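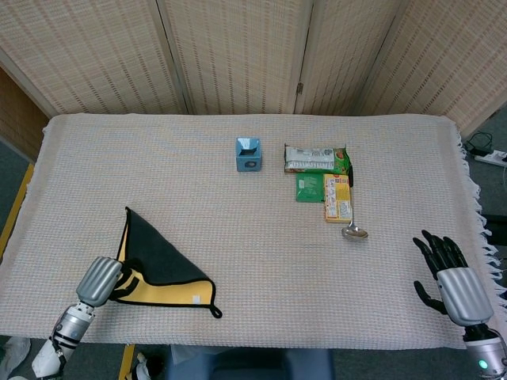
How far ahead should a couple book live music for their reception?
Nine to twelve months for a Saturday in the busy season, and four to six months for most other dates.

Event Planning II, Unit 6: Live Entertainment at Weddings
Instructor: Dwight Gagnon

These notes go with the second half of the unit. Read them before you start the Clellbridge assignment. The vocabulary from Unit 5 (rider, load-in, deposit, hold) is assumed.

6.1 Matching the act to the part of the day

A wedding has four points where live music is usually booked: the ceremony, the cocktail hour, dinner, and dancing. Each has a different sound level and a different purpose. A string duo that works well during the ceremony will be lost in a room of people ordering drinks. A nine-piece party band can't play quietly enough for dinner, whatever the booking agent tells you.

Ask the couple which part matters most to them and put the money there. Many couples say "the music" when they mean the dancing. If the budget covers one live act, a common split is a live act for the ceremony and cocktail hour and a DJ for the rest.

We used the Henent reception in class. The couple had $3000 for all entertainment. The planner first priced a five-piece band, which would have used the whole amount for two sets. She ended up with a jazz trio for cocktails and dinner and a DJ from 9 p.m. Know this case, as it comes back in Unit 8.

6.2 The room

Get the floor plan before you get quotes. You need:

Ceiling height at the stage position
Number of separate electrical circuits and where the outlets are
Distance from the loading door to the stage, including stairs
Any sound limiter, and the level it is set to
The time music has to stop, in writing

Sound limiters cause more trouble than anything else on this list. A limiter cuts power to the stage when the level in the room stays over a set point for several seconds. A drummer with no amplification can reach 90 decibels easily. The hall at Birkalar has its limit at 79 decibels during dinner, so acoustic drums are out until the limit is raised for dancing. The venue contract had this on page 11. The couple had signed it and had not read it.

Guest count changes the sound too. Bodies absorb the high frequencies, so a room that is harsh at sound check will be softer when it is full. Plan on a second short check once guests are seated, or have the band's engineer adjust during the first song.

6.3 The contract

The performance agreement should state:

Names of the performers, or the substitution policy if names are not guaranteed
Arrival time, sound check time, start and end of each set
Length and number of breaks
Who supplies the PA, lights and stage
Meals, parking and a room to change in
Overtime rate, and who on site can approve it
Deposit, balance due date and cancellation terms

Substitution is the clause couples ask about least. Agencies often book a band name and fill the chairs from a pool of players. That is normal practice, but the couple may have watched a video and expect the singer they saw. If a particular singer matters, her name goes in the agreement.

Overtime needs one person in charge of it. At the Lavoie wedding, with 251 guests, the bride's uncle asked the band for another hour and the bill went to the couple. Jaxon Lapointe, our guest speaker in December, had led that band. His agreement now has a line for the name of the person who can approve extra time, and he will not extend a set on anyone else's word.

6.4 The running order

Send the same running order to the act, the caterer, the photographer and the venue. Most clashes come from two versions being in use. Put the version number at the top and collect the old ones.

Leave around 20 minutes between the end of speeches and the first dance. Speeches run long. If they don't, the band can play an instrumental.

Never schedule a sound check during the ceremony if both are in the same building. Check the door between the rooms yourself.

Assignment

Write a one-page entertainment plan for the Clellbridge brief. Include a budget split, a running order from guest arrival to close, and three questions you would send to the venue before booking. Due Saturday, February 19, 2022, by noon. Upload as a PDF. Late work loses one grade per day.

Reading for next time: textbook chapter on licensing, first half only.

We use cookies to keep this site working and to see which pages are visited. By continuing to browse you agree to our use of cookies. Accept | Manage settings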